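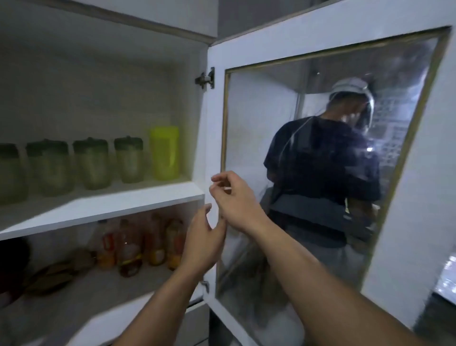
Sondberg Household Robotics Group - Member News

Twelve of us went to the Plerkano open day in July, and most of the afternoon was spent in the test kitchen. Soledad Barroso ran the demonstration. Her team is teaching an arm called Silel to open and close kitchen cabinets, and the work starts with people doing the same job by hand. They have recorded 103 door openings so far.

Glass doors are the hard part. The panel acts partly as a mirror, so the software has to tell the jars on the shelf from a reflection of the room. The frame is also narrow, and a person will often just pinch the edge between thumb and finger. Silel has a wider grip and took about 3 tries to get hold of it.

Tobias Rosenthal asked about speed. Soledad said they keep it slow on purpose - the bottles and jars stay on the shelves during tests.

The second visit has space for two more members. Names to Tobias, please, before the next meeting.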